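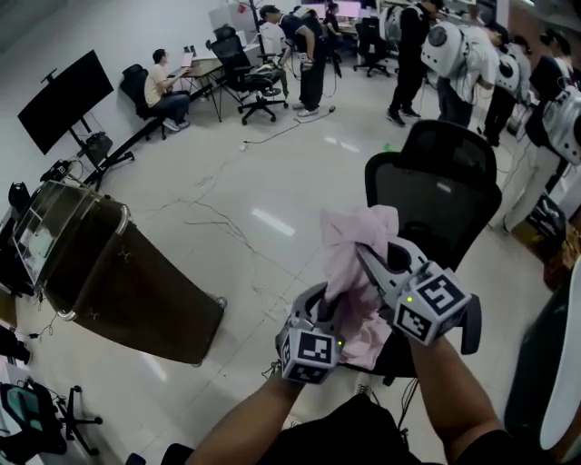

Stuso washing powder for delicate fabrics, 40 washes

I use this powder since November, so I think now I can write something useful. Before it I had the liquid from Ko for many years, but the shop near my work stopped to sell it and I did not want to order soap by post.

The box is small and heavy. Inside there is a paper bag and a spoon. The spoon has two lines, the lower one for hand washing and the upper one for the machine. I find the lower line is already too much for one blouse in a basin. I fill it to the half and the foam is enough, and it goes away with two rinses. When I followed the box I needed four or five rinses and my hands were tired.

Smell: very weak, a little like plain soap. On dry clothes I do not smell it at all. My sister says she can smell it, but she smells everything. If you want that the closet smells of flowers, please buy something else.

How it cleans. For sweat and normal dust it is good, also in cold water. Coffee with milk came out if I was quick. Old oil spots did not come out, even when I made a paste with the powder and left it for the night. The box says "removes grease" and I would take this sentence away. Face cream on a collar was gone after the second wash.

Colors stay well. I have a dark green scarf that made the water green with the Ko liquid every time, and with Stuso the water is only a bit cloudy. Wool becomes soft but not so soft as with a real wool soap. For silk I can't say, I own only one silk thing and I am afraid to try.

One problem is that the powder does not like very cold water. In winter the water in my building is really cold and small grains stayed at the bottom of the basin, and later I found them white on a black shirt. Now I mix the powder first in a cup of warm water and pour it in. It is one step more, but the grains are gone.

The second problem is the box. The cardboard takes water from the bathroom and after some weeks the powder had hard pieces. I moved it in a glass jar with a lid and it is fine again. For 9 dollars they could give a better box.

About the number of washes: if you use a half spoon as me, the box will last longer than 40. For the machine I think the number is correct, but I use the machine only for towels and for this I buy a cheaper powder.

I give four stars from five. I took one star for the grease and the box. I will buy it again, probably the bigger package if the shop gets it.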